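작업대 소부품 정리 기준을 다시 썼다. 예전 글은 Galang 위키에 있었는데 표가 깨져서, 여기에 스레드로 옮긴다. 대상은 나사, 작은 상자, 손글씨 라벨. 공구는 따로 다룬다.

---

먼저 상판. 반점이 있는 베이지색을 쓴다. 흰 상판은 종이 라벨이 묻히고, 검은 상판은 흑색 산화피막 나사가 안 보인다. 반점 무늬에서는 먼지가 덜 보이는 대신 M2 이하 와셔도 같이 안 보인다. 와셔는 반드시 접시에 담는다.

---

파티클보드 계열 상판은 절단면이 약하다. 물걸레를 쓰면 모서리부터 부푼다. 마른 천으로 닦고, 기름 얼룩만 이소프로필알코올을 천에 묻혀 지운다. 상판에 직접 뿌리지 않는다.

---

나사는 머리를 아래로 해서 세운다. 눕히면 원을 그리며 구른다. 접시머리도 머리 윗면이 평평하니 같은 방식으로 선다. 길이가 머리 지름의 네 배를 넘으면 세우지 말고 자석 접시로 보낸다. 스테인리스는 자석에 잘 안 붙으니 칸막이 접시.

---

세워 두면 조명 아래에서 그림자가 생긴다. 작은 나사는 몸통보다 그림자가 먼저 눈에 들어올 때가 많다. 그래서 조명은 바로 위가 아니라 약간 비스듬하게 둔다. Savita Bajpai가 제안한 배치이고, 지금까지 유지 중이다.

---

작은 상자는 색으로 분류하지 않는다. 한 번 해 봤는데 분홍이 두 종류로 들어오면서 체계가 무너졌다. 지금은 라벨만 기준으로 삼는다. 색은 멀리서 찾을 때 참고만 한다.

---

라벨은 흰 종이 띠에 손으로 쓴다. 붙이지 않고 상자 밑에 끼운다. 점착 라벨은 떼면 자국이 남고, 내용물이 바뀔 때마다 겹쳐 붙이게 된다. 종이 띠는 빼서 다시 쓰면 그만이다. 단점은 상자를 들면 라벨이 남는다는 것.

---

필기구는 유성펜. 연필은 조명 각도에 따라 거의 안 읽힌다. 유성펜도 오래되면 흐려지니 분기마다 다시 쓴다. 9월에 교체한 라벨이 183장. 그중 15장은 판독이 안 돼서 내용물을 캘리퍼스로 재고 새로 적었다.

---

적는 순서는 규격, 길이, 재질. 수량은 안 적는다. 꺼낼 때마다 고쳐 쓸 사람이 없다. 수량은 Skekitz 시트에서만 관리하고, 전체 재고는 지금 2,223개를 넘는다. 실측과의 차이는 아직 정리하지 못했다.

---

Matúš Vrabec이 물어본 것: 금속 부속이 달린 상자는 어느 방향으로 놓는가. 부속이 있는 면을 작업자 쪽으로 둔다. 벽 쪽으로 돌려 두면 손이 상자를 넘어가야 하고, 그때 옆에 세워 둔 나사를 건드린다.

---

상자와 나사 사이 간격은 200mm로 정해 봤다가 폐기했다. 작은 상판에서는 자리가 안 나온다. 현재 기준은 '상자를 옆으로 밀어도 나사에 안 닿을 것'. 수치는 없고 각자 판단한다.

---

상판 위에는 당장 쓸 부품만 둔다. 다음 작업분은 Baluvley 서랍에 넣은 채로 대기. 한 번에 다 꺼내 놓으면 비슷한 길이의 나사가 섞이고, 8mm와 10mm를 눈으로 가리는 데 드는 시간이 서랍을 여닫는 시간보다 길다.

---

작업이 끝나면 나사를 먼저 치우고, 그다음 상자, 마지막이 종이 띠. 종이를 먼저 빼면 상자가 끌려가면서 나사가 넘어진다. 서랍 칸 번호 규칙은 Stusness 폴더에 정리해 두었고, 자석 접시 규격표도 같은 곳에 있다.
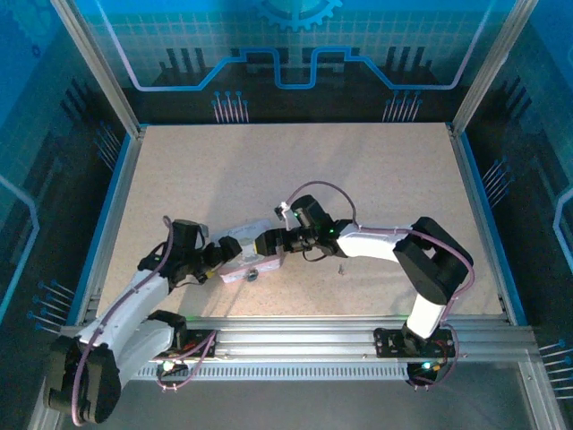
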